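Print this page | E-mail this page

Jerkcombe Allotment Association
Minutes of the January meeting, 7:00 p.m.

Present: Cremilda Xavier (chair), Cleiton Holanda, Hugo Roussel, Sebastião Pacheco. Apologies: Arlindo Honorato.

1. Minutes of the last meeting
Approved with one correction. The hose fittings were bought from Olszewski, not Hetlow.

2. Money
Balance is $3,288. Rents still owed come to $246. Cleiton will send second letters before the end of the month.

3. Water
The leak at the lower standpipe is back. Hugo got a price of $162 for a new valve, fitted. Agreed. Water stays off until the work is done.
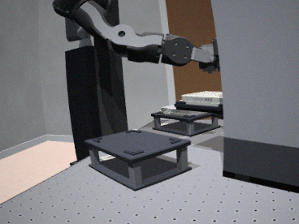 Arm over a perforated tabletop (computer rendering)

4. Plots
Plot 14 has been given up. Next on the waiting list is a family from Busstead. Sebastião will show them the plot and explain the rule on sheds. Plot 9 is still overgrown and the tenant has asked for until spring. Agreed, no further extension.

5. Seed order
Order closes when the water comes back on. Onion sets are up in price again. Cremilda asked that people write the variety as well as the crop on the form. 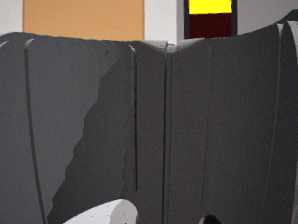

6. Any other business
Bonfires: two complaints from the road side. Reminder to go on the gate. Compost delivery will be $155, same as last year.

Meeting closed 8:20 p.m.

Recent items
Plot rents and how to pay
Seed order form
Shed and greenhouse rules
Minutes: November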